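Threads > Robotics > Kits and services

Ikechukwu Okafor
June 14, 2018

1/ I spent three weeks with the Kiva kit from Brorkska, the one they sell for taking apart old office computers. Many of you asked me for a review, so I write it in pieces.

2/ What you get: gripper with two fingers, the software, a set of printed fixtures, and 21 ready programs. The arm you must already have. I paid full price, Brorkska did not ask me for anything.

3/ Setup took me two days. The manual is clear but it was written for one arm only, and our shop in Jalstead works with two. The support answered my first letter in four hours, and my second one in six days.

4/ Memory modules are the best part of the kit. I keep one Dell tower open on its side for all my tests, and the printed plate lies to the left of it, with a long slot where the module goes.

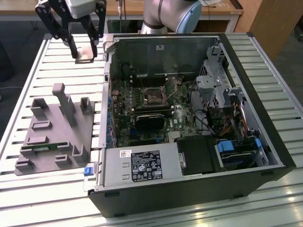 5/ The fixture plate. I like it more than I expected. You receive the drawing files also, so when Tanko Lawal wanted a wider holder he changed the drawing and printed it again the same evening.

6/ The numbers from my notebook. I ran the memory program 1,000 times. It finished without my help 934 times. With the expansion card program I also made 1,000 runs and the result was 844. Most of the failures came from the small latches – the finger pushes a little too far to the side and the program stops.

7/ When it stops, it stops politely. The arm goes up, waits, and the screen shows the last step. You can continue from this step. With the older kit from Odukoya I had to start again from zero every time.

8/ What I don't like: the license is for one year and it ends in December, no matter in which month you bought it. I asked about this and they said the rule is "under discussion".

9/ Also the cable of the gripper is too short for a big table. Ebere Bassey made us a longer one, but I think it should be in the box.

10/ Would I buy it again? For a shop which opens the same model every day, yes. If you receive mixed computers, wait for the next version – teaching a new model took me almost a full day.

11/ Tomorrow I will try the power supply program and add the result to this thread. Send questions, I read all of them.

Filed under: Robot kits, Computer recycling, User reviews

Contact | © 2018 | Back to top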